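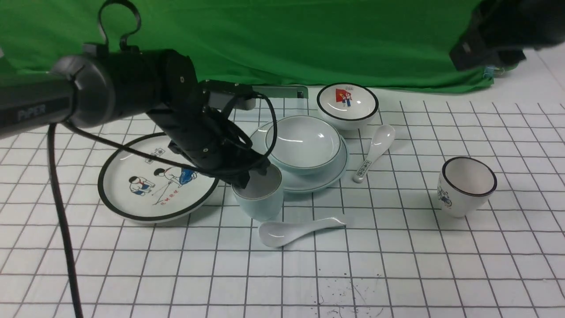 White plate with a black rim, pale blue-green cup

Home > Kitchen & Dining > Dishes and Glassware
Print this page | E-mail to a friend

Gray marks on white dishes – stain or scratch, and can I get them off?

Posted by drainboard_dan

We bought a set of Nondberg dinner plates from the Etik outlet in Garside two years ago. They are plain white in the middle and glazed all over, including the foot. Since last winter most of them have picked up thin gray lines, mainly in the center where you cut your food. Some look like pencil marks. A couple of the older ones have a whole patch of them.

The dishwasher does nothing for them. I have tried dish soap and a nylon scrubber, and I left one plate in hot water with baking soda overnight. The lines may be slightly lighter on that one but I would not swear to it. My brother-in-law says the glaze is worn through and they should be thrown out. My wife says they are fine to eat from and I should leave them alone.

What I would like to know is whether these are scratches in the glaze or something sitting on top. If they come off, what do I use that won't make it worse? I paid $90 for the set and would prefer not to buy it again. There is also a tub of Pekus cleaning paste under the sink that I have been afraid to try, as it feels gritty.

Posted by tilewright

They are metal marks in nearly every case. Your knife and fork are harder to wear down than you would think, but a glazed plate is harder still, so the plate takes a little metal off the knife each time. It shows up dark on a white glaze. Darker dishes get the same marks and you just don't see them.

An easy test is to run a fingernail across a line. If your nail slides over and you feel nothing, it is metal and it will come off. If the nail catches, you have a real scratch, and cleaning will only make it look better, because the dark stuff packed in the groove comes out.

For removal you want a mild acid with a very fine abrasive. The powdered or liquid cleansers sold for stainless steel pans are what most people use. Check the label for oxalic acid. Wear gloves and don't mix it with anything, least of all bleach.

1. Wash the plate and leave it wet.
2. Put a small amount of cleanser on the marks and make a paste with a few drops of water.
3. Leave it for a minute or so, no longer than the label says.
4. Rub in small circles with a soft damp cloth. Do not use steel wool or the green side of a sponge.
5. Rinse well, wash with dish soap and rinse again.

Heavy patches can need a second go. I did 23 plates for a church kitchen this way and 3 of them still had faint lines afterward, all with scratches I could feel. Skip any plate with gold or silver trim, or go around the trim carefully. The same goes for a colored rim or a painted pattern if you don't know that it is under the glaze. Try a spot on the back first.

On the Pekus paste, I can't say without seeing the tub. If it feels like sand between your fingers, keep it for the oven racks.

As for safety, marks on top of the glaze are not a reason to throw a plate out. I would get rid of one that is chipped, cracked or crazed on the eating surface – that is, covered in fine lines like a dried-up pond.

Posted by halfacre

Baking soda works if you use it as a paste and not in a bowl of water. Takes longer. Cream of tartar is better. I do mine every 6 months or so while the radio is on.

Posted by lorna-in-the-hills

Agree with the first reply. I would add that it helps to look at how the plates are stacked. If the foot of each plate is rough it will mark the one below, and you get rings or arcs near the middle instead of straight lines. Run your thumb around the underside. Felt or paper between the plates stops it, and a paper coffee filter does the job for almost nothing.

Also look at your dishwasher. When forks are loose in the top rack they knock against whatever is near them. I moved our silverware to the basket in April and the bowls have stayed cleaner, though we did change detergent at the same time, so I can't tell you which one did it.

Serrated steak knives are the worst for this. We cut meat on a board now and use the plates for eating off.

Filed under: dinnerware, stain removal, glaze, dishwasher
Print this page | E-mail to a friend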